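Ultard Cell Planner: a review after one budget cycle

Posted 31/03/2023 by Hannelore Albers

We are a packaging shop with one robot arm and a plan to buy a second. Last July our plant manager, Dumisani Zwane, asked for a full cost case before he would sign off on any more hardware. The first arm had gone in with the wrong gripper, and we paid for a replacement before the cell had shipped anything. This time he wanted the gripper picked on a computer first.

That is what we bought Ultard Cell Planner for. It is a desktop program that lets you set up a robot cell in simulation, run a pick, and carry the parts you used into a purchase list. A one-year license for a single seat cost us $1,177. I have used it for 9 months.

Setup

Installation took most of a morning. The program wants a decent graphics card and will complain if it doesn't find one, but it ran on our older office machine with the display quality turned down. The license is tied to one computer. Moving it to another means an email to support and a day of waiting, so decide early whose desk it goes on.

The supplied parts library covers common arms and a fair number of two-finger grippers. Our conveyor was not in it. Filipa Cardoso in our drafting office built a simple version from the drawings, and the import went through on the second try. The error message on the first try said only "bad mesh."

Using it

You place an arm, choose a gripper, put a block or an imported part in front of it, and add a camera view. I started with the plain block because I wanted to compare finger widths before dealing with our real cartons. There are several fixed views plus one that sits close in at the gripper. The close view is the one I used most. It shows how the fingers sit against the sides of the part, and you can tell early on if a finger is too wide for the gap you have.
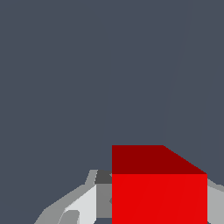
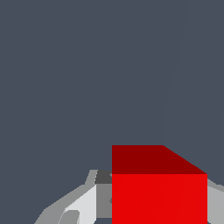 Red test block between the gripper parts, close view, in both pictures.

The graphics are plain. Surfaces are flat and there is no texture to speak of. For planning I don't mind this, but don't expect to put the output in a sales brochure. I would have liked a way to tilt the close view up a little, since the lower part of the gripper runs out of view when you are working tight on a part. You can move the camera by typing in numbers, but the setting resets when you reopen the file.

Contact forces are the weak point. The program reports a grip force, but the manual says the friction values are defaults and should be checked against your own material. We did not rely on them. Amândio Nogueira, our maintenance lead, borrowed a force gauge and ran his own tests on coated board before we settled on finger pads.

The budget side

This part was better than I expected. Every item in the cell can carry a price, a lead time and a note. The list exports to a spreadsheet, and changing the gripper in the cell changes the line in the list. I kept two versions, one with a Kolex gripper and one with a Mota. The difference, once adapter plates, cables and spare pads were entered, was $2,184. The two grippers had looked nearly the same price on the quotes.

It does not handle these costs, and you will have to add them by hand:

Guarding and floor work
Electrician's time
Operator training
Freight
Any yearly software fees, including its own

I missed freight on my first draft and Dumisani sent it back.

Support

I wrote to support four times. Three replies came the next working day and answered the question. The fourth, about the camera setting, got a polite note saying it had been passed on. It has not been fixed in the version I have.

Compared with the alternative

We also tried the Vadley layout tool for 12 days on a trial. It has a better floor plan view and is easier to learn. It has no close view of the gripper and no price list, so I would still have been keeping the costs in a separate sheet. For a shop that already knows its gripper and only needs to see whether the cell fits the floor, Vadley would be enough.

Should you buy it?

If you are planning one cell and have time to learn the program, yes. If your integrator already does simulation as part of the quote, ask for their files first and save the money. We are renewing for one more year to cover the second arm, and I have put the fee on its own line in the budget.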